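Setting the Approach Offset for Shelf Grasps in Stodari

The approach offset determines how far from the target the hand stops before the fingers begin to close. It is stored separately for each object class and must be set before a grasp plan can be released for use on hardware.

1. Open the Hopkin planner and load the shelf profile. Confirm that the profile revision is 168 or later.

2. Select the class "cylinder, upright." Items lying on their side belong to a different class and use their own offset.

3. Enter the offset in millimeters, then choose Preview. The planner draws the path of the wrist and marks any contact with neighboring items in red.

4. If red marks appear, raise the side clearance by 2 mm and preview again.

5. Run the plan at reduced speed, with one operator beside the stop control.
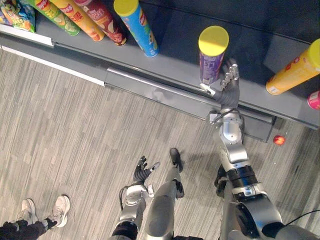 6. Compare the logged wrist position with the planned one. A persistent difference — in any axis — should be corrected in the camera calibration. The offset should be left as it is.

7. Save the profile under a new revision and notify Cadi Pumphrey, who maintains the release list.

Error 549 means that the profile is locked by another user.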